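From: Melquiades Tovar
To: Tudivora court watch list
Date: February 18, 2025
Subject: Re: Irkerdale shelter case, next hearing

> Does anyone know if the hearing is still on for this month? The clerk's
> page shows nothing. Also, did the women's commission ever get its
> answer from the county, or is that still open?

The hearing has been moved to July. I called the clerk's office in Toledo this morning and they confirmed it. The web page has not been updated and they could not say when it would be. The reason given is that the defense asked for more time to go through the phone records, which come to 268 pages. The prosecutor did not object.

The four men charged stay in custody until then. The fifth, who was only charged with helping to hide the car, is out on bail and has to report to the Nasska station every 3 days.

On the second question, it is still open. The commission wrote to the county and gave it 60 days to explain why the first complaint from the shelter was not recorded. That time has run out. The county sent a one-page letter saying the matter is under review – no names, no dates. The commission has written again and I will post the reply if there is one. 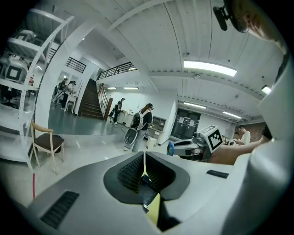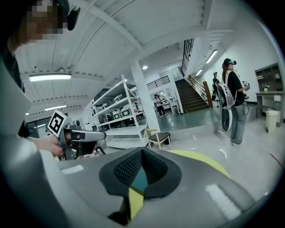
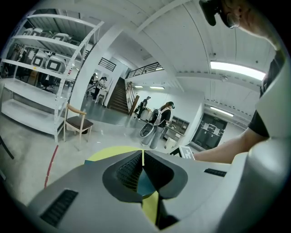
Gray gripper with a dark central opening or pad, and a person close by, in all three.

Two smaller things. The petition for a night officer at Irkerdale has 700 signatures and goes to the council as it stands, so please stop sending new sheets. And the bus company has agreed to leave the lights on at the stop by the shelter until the last bus has gone. I have that in writing from their office.

Please do not post the woman's name or her street here, even if you have seen it elsewhere. Two messages had to be taken out of the archive last week. The court order covers this list as well.

If you plan to attend in July, write to me off list. The room is small and the clerk wants names ahead of time.

Melquiades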